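Finally sorting the network cables from the Fatthorpe flat. There's a drawer of them, plus whatever was in the Zusero box.

Rule for today: if it clicks into the switch and the light comes on, it stays. If the clip is snapped, it goes in the recycling bag.

Already tossed 2 with the copper showing. No idea how long I'd been using those.

Lengths are a mess. Wallin sells theirs with the length printed on the jacket, the no-name ones have nothing - so I'm measuring against the edge of the bed.

Short ones go in the Lastano tin, anything over 12 feet gets its own tie.

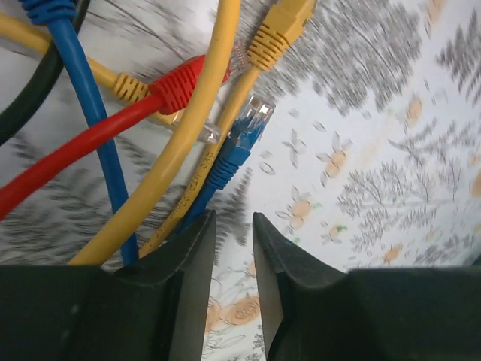
Color is how I'm going to tell them apart from now on. Router to desk gets one color, desk to TV gets another, and I write it on a card taped inside the closet. I have black, blue, yellow and red to work with. The yellow one has a matching ribbed boot behind the clear plug, so it's easy to spot behind furniture - that one gets the router.

Card is written. Tape is in the other room. Doing the power bricks in December.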